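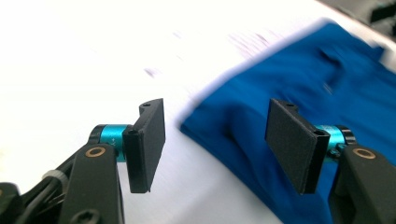 Crumpled blue cloth on a white table

Sharpening a Kitchen Knife on a 1000 Grit Stone
By Sneha Tripathi
Updated 23/03/2024

A 1000 grit water stone handles most edge work on a household knife. Coarser stones are for chips and broken tips. Finer stones polish the edge and can be skipped for everyday vegetable and meat prep. The steps below apply to double-bevel knives with a plain edge. Serrated knives need a different tool and are covered on a separate page.

Before you start

Check whether the stone is a soaking type or a splash-and-go type. A soaking stone goes in a bowl of water until the bubbles stop. A splash-and-go stone only needs water on the surface, and long soaking can weaken the binder in some of them.

Set the stone on a rubber base or a damp folded towel with the short end facing you. Push it sideways with one hand. If it slides, fix that first.

Wash and dry the knife. Dried food on the blade clogs the stone.

Finding the angle

Most Western kitchen knives are ground between 15 and 20 degrees per side. Color the bevel with a permanent marker, make two light strokes, and look at where the ink has gone. Ink left at the very edge means the spine is too low. Ink left at the shoulder of the bevel means the spine is too high. Adjust and repeat until the ink comes off evenly.

Clip-on angle guides work but tend to scratch the spine. A strip of masking tape under the guide prevents most of the marking.

Sharpening

1. Place the heel of the blade on the stone, edge toward you. Rest two fingers of the free hand on the flat of the blade, just behind the edge.
2. Push away with moderate pressure and release the pressure on the return stroke.
3. Move along the blade in sections, heel to tip. Raise the handle slightly at the curve.
4. Feel for a burr on the opposite side by drawing a thumb from spine to edge, never along the edge.
5. When the burr runs the full length, turn the knife over and repeat.
6. Finish with light alternating strokes, reducing pressure each time, until the burr can no longer be felt.

Leave the gray slurry on the stone while working. Add water only when the surface starts to drag.

Testing

Slice a sheet of printer paper held upright. A snag at one point marks a spot where the burr remains or the edge was missed. A ripe tomato is a better test for a cook, as the skin should part under the weight of the blade.

Flattening the stone

Stones wear hollow in the middle. Draw a pencil grid across the dry face, wet it, and rub it on a flattening plate until all the lines are gone. Bevel the corners of the stone lightly afterward so they do not chip.

Drying and storage

Rinse the stone and air-dry it on its side, away from the oven and direct sun. Do not put it in a closed box while damp. Never put oil on a water stone.

Related: Regrinding a broken tip | Honing rods, smooth and ridged | Serrated knives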